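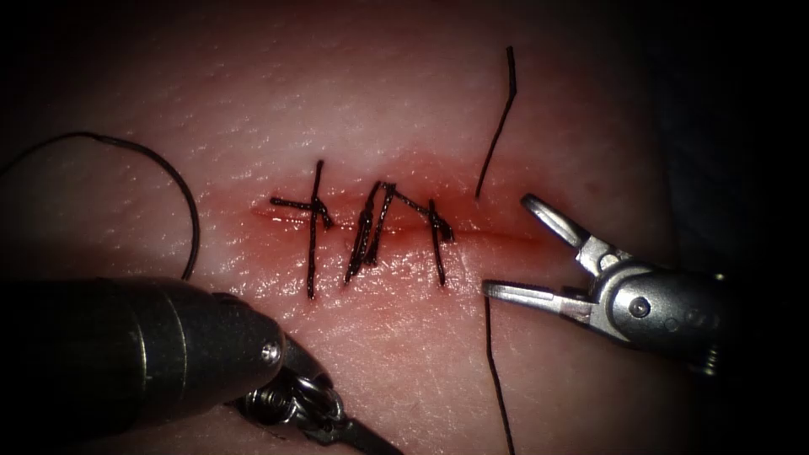
Combien de démonstrations faut-il enregistrer avant de lancer un premier entraînement ?

Deux cents par geste, à condition que les 200 aient été relues. Un lot de 1315 épisodes jamais triés donne chez nous de moins bons résultats, et le tri après coup prend plus de temps que l'enregistrement.

Guide de mise en route Rilthorpe — Section 9 : constituer un jeu de démonstrations de suture
Par Yao-tsung Yu, relu par Jinfeng Lei
10 février 2018

9.1 Avant de commencer

Cette section suppose que la console Girora est installée, que les deux bras sont étalonnés et que l'opérateur sait déjà faire un point simple sans réfléchir à ses pédales. Si ce dernier point n'est pas acquis, revenez à la section 7. Un modèle entraîné sur des gestes d'apprenti reproduit des gestes d'apprenti, y compris les hésitations, et aucun réglage ne les enlève ensuite. On nous a vendu plusieurs fois le contraire.

La brochure commerciale parle d'un système qui « apprend en regardant ». Prenez la formule avec prudence. Le système associe des images et des positions articulaires à des commandes. Il ne sait pas ce qu'est une plaie, ni un nœud, ni un fil trop tendu. Tout ce qui n'est pas présent dans vos enregistrements n'existe pas pour lui.

9.2 Préparer le poste

1. Fixez le support de tissu sur le plateau et serrez les quatre brides. Un support qui glisse de deux millimètres en cours de séance rend la séance inutilisable.

2. Réglez l'éclairage de manière que l'incision et les points soient la partie la mieux éclairée de l'image. Les bords peuvent tomber dans le noir, cela n'a pas d'importance. En revanche, surveillez les reflets sur les mors métalliques : vus de certains angles, ils saturent le capteur et le suivi de l'instrument décroche.

3. Verrouillez la caméra. Notez la position du bras support dans le cahier de séance, puis n'y touchez plus jusqu'à la fin du lot.

4. Vérifiez que l'horloge de la caméra et celle des bras concordent. Le témoin vert du logiciel Samo indique seulement que les deux flux arrivent. Il ne dit rien de leur décalage. Lancez le test de synchronisation du menu Outils et lisez la valeur. Au-delà de 20 millisecondes, redémarrez l'acquisition.

Attention : ne lancez jamais l'étalonnage avec un fil pris dans les mors.

9.3 Enregistrer un épisode

1. Placez les deux instruments en position de départ, mors visibles à l'écran.

2. Saisissez dans Samo le numéro du support, les initiales de l'opérateur et le type de geste. Pas d'abréviations personnelles. Nous avons passé une partie du mois de juin à deviner ce que voulait dire « ps-b ».

3. Appuyez sur la pédale gauche pour démarrer. Attendez le signal sonore avant de bouger.

4. Exécutez un seul point, de l'entrée de l'aiguille à la coupe du fil.

5. Revenez en position de départ et relâchez la pédale.

6. Donnez tout de suite une note : réussi, douteux, raté. La note donnée le lendemain ne vaut rien, nous avons comparé.

Note : un épisode correspond à un point. La tentation est grande d'enregistrer toute la fermeture de l'incision d'une traite, puis de découper ensuite. Le découpage automatique de Samo repère les arrêts de la main, or un bon opérateur s'arrête peu entre deux points. Les coupures tombent alors au milieu des nœuds.

9.4 Une plaie à moitié fermée est un bon point de départ

La vue placée en tête de section montre un état intermédiaire du genre que nous demandons : trois points noirs sur la gauche et le centre de l'incision, la partie droite encore ouverte, l'instrument droit qui arrive mors écartés. Si tous vos épisodes partent d'une incision intacte, le modèle n'aura jamais vu de points voisins et les traitera comme du bruit, ou pire, comme l'endroit où il faut piquer.

Répartissez donc les départs :

- incision entièrement ouverte ;
- incision fermée d'un côté, à différents stades ;
- dernier point, quand il reste peu de place pour les mors.

Regardez aussi les brins noirs libres. Sur cette même vue, un brin descend du haut et s'arrête juste au-dessus de l'extrémité ouverte, un autre passe tout près sous le mors inférieur de droite et file vers le bas, et une longue boucle occupe la gauche. Pour un chirurgien, c'est un détail. Pour un détecteur de fil, ce sont autant de candidats, et rien dans les pixels n'indique lequel il faut saisir. Les démonstrations que nous avions reçues du site Gosselin étaient toutes nettoyées entre deux points, sans un brin qui traîne. Le modèle obtenu était très convaincant en démonstration et perdu dès qu'on laissait un bout de fil sur le tissu.

Règle du lot : gardez des épisodes propres et des épisodes encombrés, et cochez la case correspondante. Ne fabriquez pas un encombrement artificiel en jetant des fils au hasard, le modèle apprend alors un désordre qui n'arrive jamais.

Le sang pose un problème voisin. Une rougeur diffuse autour des berges change le contraste et rend le bord de l'incision moins franc. Si votre jeu ne contient que des supports secs et clairs, ne vous étonnez pas du reste. Prévoyez des supports tachés et indiquez-le dans la fiche.

9.5 Annoter

1. Ouvrez l'épisode dans Samo, onglet Annotation.

2. Marquez le début et la fin de chaque phase : approche, passage de l'aiguille, tirage, nœud, coupe.

3. Sur une image par phase, pointez l'extrémité des mors. Si un mors sort du champ, choisissez « hors champ » et n'estimez pas sa position. Une extrémité devinée est une erreur enregistrée avec l'autorité d'une mesure.

4. Indiquez les points déjà posés et leur forme. Des brins qui se croisent, deux brins rapprochés et légèrement inclinés, un brin unique presque vertical : ces trois aspects peuvent se côtoyer sur un même support et doivent rester distincts dans les étiquettes.

5. Faites relire par une deuxième personne qui n'a pas vu vos annotations. En cas de désaccord, conservez les deux versions. La fusion automatique fait une moyenne, et la moyenne de deux positions de nœud peut très bien tomber sur du tissu nu.

La pré-annotation proposée par le logiciel fait gagner du temps sur les mors. Sur les fils, nous l'avons désactivée. Jinfeng Lei est d'avis de la rétablir à la prochaine version, je préfère attendre de voir cette version.

9.6 Ce qu'il faut garder des ratés

Ne supprimez pas les épisodes ratés. Déplacez-les dans le dossier « rejets » avec un motif en clair : fil échappé, berge déchirée, collision des deux bras, perte d'image. Ils ne servent pas à l'imitation, mais ils servent à vérifier que le modèle reconnaît une situation compromise. Un taux de réussite calculé sur un jeu dont on a effacé les échecs ne mesure rien, même s'il fait bonne figure sur une diapositive.

Attention : les épisodes notés « douteux » ne doivent entrer ni dans l'entraînement ni dans le test avant une seconde lecture.

9.7 Séparer entraînement et test

Séparez par support, jamais par épisode. Deux points posés sur la même incision se ressemblent trop : même lumière, même teinte, mêmes brins au même endroit. Mettre l'un à l'entraînement et l'autre au test revient à donner le corrigé. Réservez 20 supports au test et ne les ouvrez pas pendant la mise au point.

Si le score de test vous paraît excellent dès le premier essai, contrôlez d'abord cette séparation, puis l'absence de doublons dans l'export. Chez nous, l'explication se trouvait là les deux fois.

La procédure d'export est décrite en section 10. N'utilisez pas le bouton « Export rapide », qui omet les motifs de rejet.

Ce site utilise des cookies pour mesurer l'audience de la documentation. Accepter | Refuser | Personnaliser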